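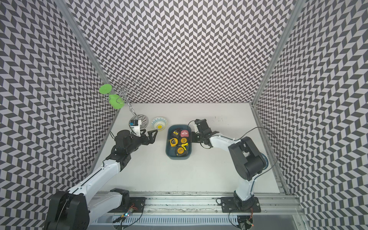 Green plates on a wire rack, with two robot arms at the table.

Does a Foreign Partner Make a Store Chain Cheaper?
Group report by Jae-in Nam, Mayu Oshima and Yae Honda
Supervisor: Tetsuya Kamata

1. The claim we tested

Hosoda, a homeware chain, sold a minority stake to the overseas retailer Praretti. Both companies said shoppers would see lower prices because the partner buys in bulk. The claim gets repeated a lot in business news, usually with no price list attached. We wanted to see one.

2. What we did

We picked 295 everyday items (plates, towels, storage boxes, pans) and looked up their shelf prices before the deal and one year later. The old prices came from Findier, a price archive. Tisumex, a rival chain with no foreign owner, was our comparison.

3. What we found

Prices at Hosoda fell by 2 percent on average. At Tisumex they fell by almost the same amount. Most of the drop at both chains was in kitchen goods, and shipping costs were falling that year anyway. We don't see how the partner can take credit for it.

Hosoda's annual report also mentions 3,000 new jobs. It does not say how many are full time or how many replaced jobs at stores that closed. We wrote to ask in September and got a brochure back.

4. Problems with our own work

Findier has gaps, mainly in towels, and we filled two of them from old flyers. One year is short. Aoi Aoki, who read our draft, thinks small suppliers may feel the effects before shoppers do, and we have no supplier data at all.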